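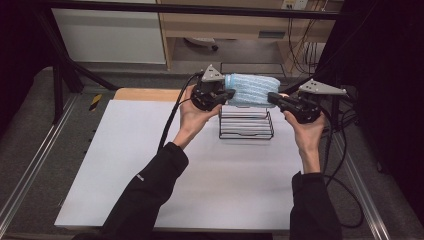 Wurnwood Towel Shrinkage Records

README, version 2

What is in here

Measurements of 172 household towels, taken before their first wash and then at intervals until the owner lost interest or the towel became a rag. The set began when a bath sheet bought at full price in Trumville came out of the dryer the size of a bath mat, and a letter to the shop got back the reply that cotton "relaxes". Mine had not relaxed. It had clenched.

Contents

towels.csv - one row per towel
washes.csv - one row per towel per measured wash
weaves.txt - the weave codes, with notes
complaints.txt - correspondence with the shop, for completeness

Columns in towels.csv

towel_id: a number painted on the care label in laundry marker. Gaps in the sequence are towels withdrawn by their households, usually when visitors were coming.

weave: terry, velour, waffle, huck or other. Velour is terry that has been shorn on one face. It feels lovely in the shop and dries a person about as well as a raincoat does.

fibre: as printed on the label. Where the label says 100% cotton we wrote down 100 and did not argue. Bamboo is entered as viscose, and I'm happy to receive letters on the subject.

colour: free text, and I regret it. "Duck egg", "seafoam" and "sort of blue" may all be the same colour. Please don't build anything on this column.

length_mm, width_mm: flat, unstretched, fringe excluded.

Columns in washes.csv

wash_no: counted from the first wash after purchase. Wash 0 is the towel as bought.

temp_c: the setting on the dial, which is a statement of intent by the machine.

dried: line, rack, tumble or radiator. Radiator was added in June at the request of the Zululden households, who have a winter.

softener: yes, no or denied. The last is for towels that arrived smelling of alpine meadow from homes that swore they didn't use it.

How to measure

Lay the towel on a hard surface and smooth it from the middle outward with the flat of your hand. Don't tug the corners. Measure length along both long sides and enter the mean, then do the same for width. Leave a tumbled towel for an hour before you touch it.

Waffle weave needs more patience than the others. The cells draw in when washed and will stretch a fair way back if you lean on them, so two people can get two quite different widths from one towel and both be pleased with their work. Hedvika Štefanec remeasured every waffle towel for this version, and her figures replace mine wherever we disagreed - which was most places.

Known problems

Hand towels are over-represented. People will lend a hand towel to science and keep the good bath sheet at home.

The Hajdu batch was measured with a dressmaker's tape that had itself stretched. Those rows are flagged tape_suspect and I would leave them out.

Wash counts above 100 come from memory, and tend to be round.

Changes since version 1

Centimetres are now millimetres throughout.
Tea towels removed to their own file, not yet released.
The weave code "fluffy" has been retired.

Terms

Free to use for any purpose, with credit to the Wurnwood records. Corrections are welcome if they come with a towel_id. If you represent a manufacturer and your towel has done badly, the measuring instructions are above and you may have a go yourself.

Last updated 5 December 2020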